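Plesano > Activity Tables > Set-Up Guide > Section 4

November
Prepared by Syahrul Nugroho, Product Documentation

4. Preparing the Table and Toy Bin

Read this section before using the Plesano activity table for sorting and put-away activities.

1. Place the table on a level floor and check that it does not rock.
2. Wipe the wooden top with a soft, damp cloth, following the grain. Dry it immediately.
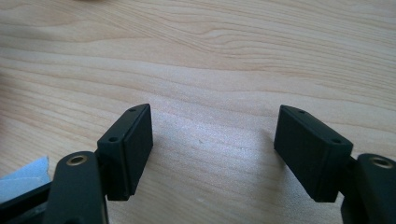 3. Inspect the surface under a lamp. Crumbs and grit must be removed before any toy or bin is set down.

CAUTION: Do not use scouring powder or abrasive pads. Damage to the finish is not covered by the warranty.

4. Allow the top to air for 10 minutes. The wavy grain is a natural feature of the wood and varies from table to table.

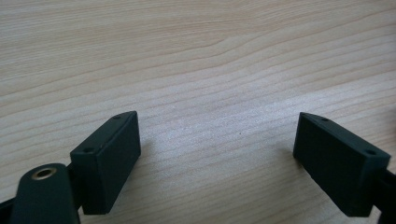 May furniture polish be applied to the top?
Polish leaves a slippery film and should not be used. A damp cloth is sufficient for routine care.

5. Set the bin toward the back of the table, open side up.
6. Lay plush toys in front of the bin, within easy reach. Small balls may be kept inside it.

NOTE: Do not load the bin above 300 grams.

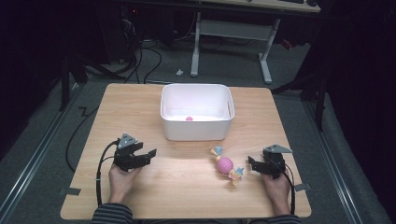
Fig. 4-3. White bin and plush toy on the tabletop.

7. At the end of the activity, return all toys to the bin and store it away from direct heat.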